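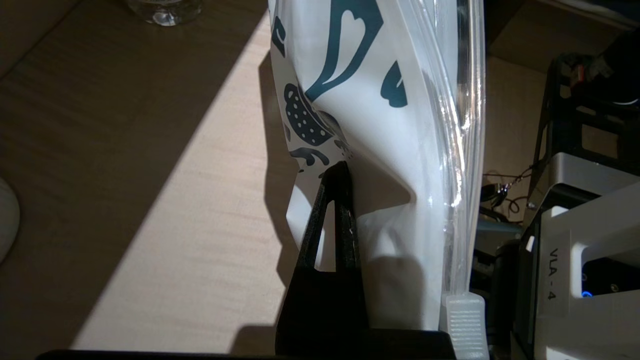 Chapter 16
Stopovers and Connections

In this chapter
The difference between a connection and a stopover
How minimum connecting times are set
Who is responsible when a connection is missed
Why some towns live on travelers who are going somewhere else
Key terms: connection, stopover, layover, through ticket, separate ticket, minimum connecting time, protected connection, transit town

Chapter 15 looked at the direct trip, in which a traveler leaves one place and arrives at another without changing vehicles. Many longer trips do not work that way. A traveler takes a bus to a station, a train to an airport, one plane to a larger airport and a second plane to the place where the vacation begins. Each change takes time and carries some risk, and each one gives somebody along the way a chance to sell a meal, a bed or a seat.

Consider a family going from Sandley to the island resort of Kamico. The distance is 2341 miles, and there is no direct service. The travel agent offers two routes. On the first, the family changes planes at Wommont with 80 minutes between flights and reaches Kamico the same evening. On the second, they fly to Suksawat, stay two nights in a hotel near the river, and go on to Kamico by ferry. The second route costs more once the hotel is added, but many of the agent's customers choose it in January, when fares to Suksawat are low and the weather there is dry.

The change at Wommont is a connection. The two nights in Suksawat are a stopover. Both words describe a break in a trip, and travelers often mix them up, but carriers treat them differently when they work out a fare. A connection exists only so that the trip can continue. A stopover is a stay the traveler has asked for. Most carriers draw the line at a fixed number of hours, and the number may change depending on whether the trip crosses a border. The word layover is used loosely for either one. In this book it means the waiting time itself, whatever the reason for it.

16.1 Time between services

Every airport and large station has a minimum connecting time. This is the shortest gap that a carrier will accept between an arrival and a departure when it sells both on one ticket. The figure depends on the walking distance between gates, whether bags have to be collected and checked again, and whether passengers go through passport control. One airport can have several minimum times: a short one for two domestic flights in the same building, and a much longer one for a change of terminal.

The minimum is a working figure for schedules. It allows for a healthy adult who knows how to read the signs and whose first flight lands on time. Older travelers, parents with strollers and people who do not read the local language may need a good deal more. A careful agent asks who is traveling before offering the shortest connection on the screen.

16.2 One ticket or two

On a through ticket, the whole trip is covered by a single contract. If the first flight is late and the second is missed, the carrier will normally find the passenger another seat. This is called a protected connection. On separate tickets, each carrier is responsible only for its own part of the trip. A passenger who lands late and misses the next flight may have to buy a new seat at the price of the day.

Separate tickets can be cheaper, and experienced travelers use them often – usually with a long gap in between, or a night in a hotel. The saving should be compared with the cost of the worst case before the booking is made.

16.3 The transit town

Wommont has 2000 hotel beds, far more than its own attractions would fill. It is a transit town. Visitors arrive late, leave early and seldom go beyond the streets next to the airport. Its hotels serve breakfast from 4 a.m. and run shuttle buses through the night. When a new direct service opens between two other cities, business in a town like this can fall within a single season.

Before you read on

Think of a trip you have made that included at least one change. Write down how long you waited, where you spent the time and what you bought. Keep your notes, as you will need them for the exercise at the end of Section 16.3.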